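Collectibles Need a Ledger

Murkus hides 100 relics in its flooded mill and tells the player nothing about which ones are left. The chapter menu shows a total. It should show a list by room.

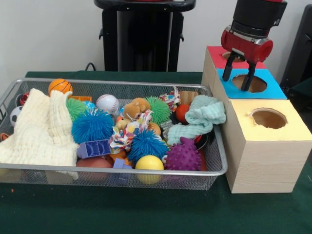

Natsumi Noguchi objects that a list turns searching into clerical work, and that she would sooner miss a relic than be handed its address. Fair, for a first run. On run 2 the searching is clerical already.

Dalisay handles this better. Its log opens after the credits — sorted by area, with no map pins.

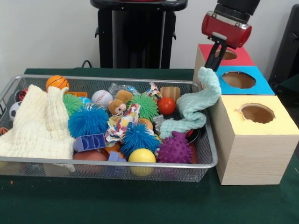
Basket of toys, with a mint-green towel in the gripper.

Moltton went the other way and sells its locations as a paid add-on. I count that as a design fault with a price on it.
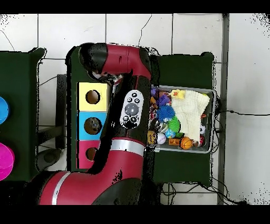 What a Log Should Hold

Room, chapter, found or not found. Text only. Missable items should be marked once the chapter closes.
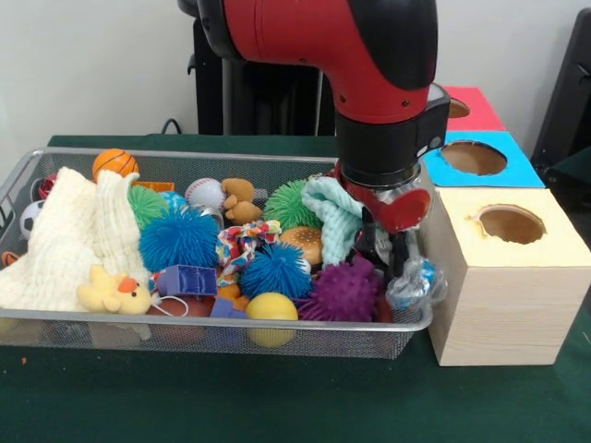

Right side of the basket, arm lowered.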